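MEDIA RELEASE
For immediate use
July 1, 2023

Clovness, a two-armed flower arranging robot, to be shown to the public in October

Members of the Plumo shared workshop are building a robot that puts artificial flowers into vases. The project is called Clovness. It has two arms with a gripper on each, and it works on an ordinary table. The members wish to invite the public, local schools and other home builders to see it at the workshop's open day in October.

The work began as a evening project between four members who wanted to learn how two arms can share one job. Flowers were chosen because they are difficult in a friendly way. A stem is thin and it bends. A flower head is wide and hides what is under it. When one arm holds a vase steady, the other must bring the stem over the rim without pushing the vase away. If a flower falls, no harm is done and the test can start again.

Most of the money went to the motors. The gripper fingers were drawn by the members and have been changed 8 times. The first fingers were flat and let the stems turn in the grip. The present ones are curved and become narrow at the end, so they can go in between the stems of a bunch. The members say they are still not fully satisfied with them, and a ninth version is being drawn now. 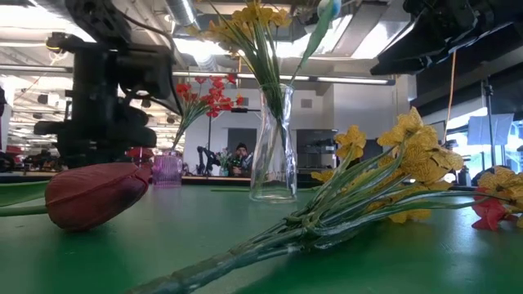
Testing is done in the evenings, when the large table is free. For each test the members write down which flower was used, which vase, and whether the stem went in at the first try. In the last series of 80 tries with single stems, 56 were successful at the first try. Bunches with many stems are slower, and there the result is not yet good enough to publish. The most common fault is that a leaf catches on the rim and the whole stem turns to the side.

Clear glass has also been a problem for the camera system, which sometimes looks through the vase and measures the distance to something behind it. Coloured glass gives less trouble. The software was first taken from Hidayat, an older arm controller made by a member in his garage, and was then written again for two arms. The part which stops the arms from hitting each other took the longest time, and it is the part the members are most proud of.

"We are hobby builders and we have day jobs, so it goes slowly," the project group said. "But each month the arms do something that they could not do the month before. We would like people to come and see also the mistakes, as we have learned a lot from them."

The drawings for the fingers and a list of the parts will be given out free of charge at the open day. The software will follow when the instructions are finished. The group is also looking for one or two persons with experience in small motors, and would be thankful for gifts of used artificial flowers in any colour.

Visitors will be asked to stay behind a marked line while the arms are moving. Children are welcome together with an adult.

About Plumo
Plumo is a shared workshop with benches for electronics, woodwork and sewing. It is run by its members. Tool storage and part of the rent are supported by Indside, a local supplier of workshop furniture.

Press contact
Please write to the Clovness project group at the Plumo workshop. Visits before the open day can be arranged for journalists on most evenings.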